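Rees opens its sorting floor for an afternoon of robot demonstrations

8/15/26

Visitors got a look at robot arms handling clothing and other soft goods at an open day held by Rees, the returns and repacking company, at its building behind the old freight yard.

The company had set aside 50 places for the afternoon and ended up letting in 133 people over the course of the event. Groups were taken through in turns, and the last one left well after the posted closing time.

Rees handles items that shoppers send back to online stores. Boxes come in at one end of the building, get opened and checked, and the contents are either repacked for sale or set aside. Most of that is still done by hand. The company has been trying out robot arms at two of its stations since October, working with Florard, which builds the arms and grippers, and Rivik, which supplies the software.

The demonstration was held at one of those two stations. An arm with a two-finger gripper picked soft items off a white surface, one at a time, while a Florard technician stood at the controls and answered questions. The items were caps, scarves, gloves and T-shirts from a stock that Rees keeps for testing.

Soft goods are harder for a robot than boxes or bottles, the technician told the first group. A box has flat sides and keeps its shape. A cap can land on its crown, on its brim or on its side, and it folds when the fingers close on it. A gripper that squeezes too lightly will drop the item, and one that reaches too deep may pick up two.

The arm works from a camera near the gripper, and a screen next to the station showed visitors what that camera was seeing. The software picks a spot to grab, the arm moves down, and the fingers close. When a pick failed, the arm went back up and tried again from another side. That happened several times during each session, and the technician let it run without stepping in.

A full cycle took almost 7 seconds for a single item. Rees said a trained worker is quicker than that and that the company does not expect the arms to match people on speed this year. The station is meant to run during the late shift, when fewer people are on the floor.

Several visitors asked about jobs. A Rees manager said the company employs 55 people in the building and has no plans to cut that number. Two workers from the sorting line have been trained to run the test stations, the manager said, and more will be offered the training if the stations are kept. A decision on that has not been made.

Others wanted to know what happens when the robot damages something. So far the arms have only been used on the test stock and on low-cost items, the manager said. Anything with beads, buttons that hang loose or thin knit fabric goes straight to a person.

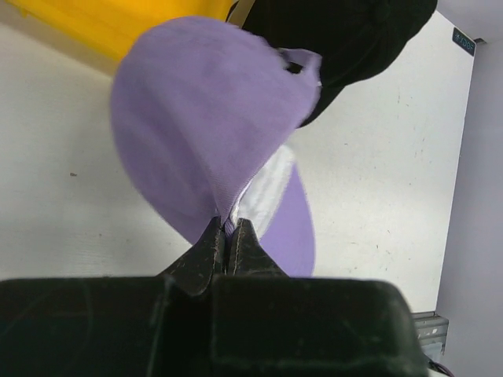

A gripper holds a purple cap by the fabric of its crown.

Children under 12 were allowed on the floor with an adult, and a low table in the break room had been set up with a small hand-worked gripper that they could use to move socks from one bin to another. There was a line for it most of the afternoon.

The second part of the visit was a shorter walk past the unpacking line and the label printers. Rivik also gave a talk in the break room on how its software is trained. The company records thousands of picks, both good and bad, and uses them to adjust how the arm chooses its next grab. Part of that recording is done at Rees, and the speaker said the mix of items there had been useful because it changes from week to week.

A third partner, Umow, had a table near the entrance with information on its evening classes in machine operation and basic repair. The classes are open to adults with no background in the field. Umow said it had given out all the sign-up forms it brought and would mail more to anyone who left an address.

Parking was tight, and cars were lined up along both sides of the access road by midafternoon. Rees said it would ask to use the lot next door if it holds another open day.

The company has not set a date for one. School groups of up to 20 can ask for a tour at the front office, and at least three weeks' notice is needed. Closed shoes are required on the sorting floor, and long hair has to be tied back.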